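In defence of the unmade-up bed

I've lost the same argument so many times that I'm going to write it down and be done with it. A bed is for sleeping in. It isn't a display, and I'm tired of being made to feel like a slob for not having nine cushions on mine.

What set me off was a weekend away in Fleltascombe in April. Lovely town, good bakery, and a rental with a bed you needed a map to get into. I took off the long bolster, then the square ones, then the furry ones, then a throw that was folded so precisely I was scared of it, and I stacked the lot on the only chair. At midnight I got up for a glass of water and fell over the overflow. In the morning I put everything back in what I'm sure was the wrong order (there was a laminated sheet about it, I swear to you).

Now, I do like soft things. I'm no monk. I bought a cushion from Hosport last year for 112 dollars, which I still haven't confessed to my sister, and I love it dearly. My quarrel is with the stuff that can't be touched. If I'm not allowed to put my head on it, my feet on it or the dog on it, what's it doing on a bed? The dog, by the way, is called Kong and he's got strong views on throws. He thinks they're all his colour.

The Birnero catalogue has a lot to answer for here. It came through the door in spring and I read it cover to cover with a cup of tea, getting crosser by the page. Every bed in it has been "dressed". You dress a salad! One of their bundles came to 760 dollars before you'd bought a single sheet, and the instructions for fluffing it all up in the morning ran to most of a column. I've got a bus to catch.

So my own bed has the things I use, and they live wherever they landed. A fluffy blanket, a fat cushion for reading against, a cloth I've been meaning to put away. Pink next to green next to grey, corduroy next to fuzz, and none of it chosen off the same page. I find it cheerful. It's the bed of somebody who reads in it and eats toast in it and once did her whole tax return in it.
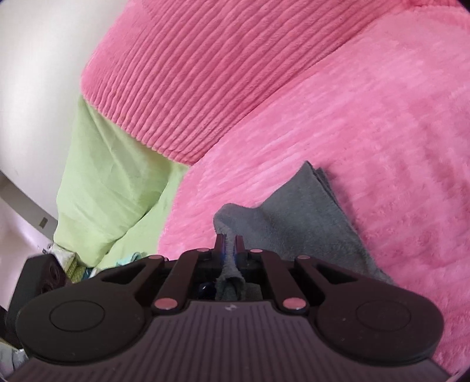

Marietjie Kruger wrote back after I'd sent the first half of this around, and she wasn't having it: "You've got it backwards, love. I make mine up properly every morning, cushions and all, and it's the one thing in my day that stays done. It takes me as long as the kettle does. I don't do it for visitors, I haven't had a visitor upstairs in years."

Fair enough, and it did stop me for an evening. I'd always assumed the cushion people were doing it for an audience, and Marietjie plainly isn't. If straightening a bed makes the rest of the day feel possible then go for your life, I'd be the last to pull your bolster out from under you. But I'd say hers is a bed she's used to and fond of, and so is mine, and we're probably closer to each other than either of us is to that laminated sheet.

What I can't get past is the washing. A plush blanket has to be washed and so does a cushion cover, and anything with a pile picks up every crumb and hair in the house. The more you heap on, the more there is to shake out the window. Zanele Motaung reckons she spent over 100 dollars at the laundromat last winter on decorative bedding alone, and she'd never once slept under any of it. She's since given two bags away and says the bedroom feels bigger.

I've had letters on this already, by the way. One reader told me an unmade bed is the start of a slippery slope. Maybe so. I've been on the slope for decades and the view's quite nice, and I've got a warm blanket. I'm keeping the Hosport cushion too, whatever my sister says when she reads this.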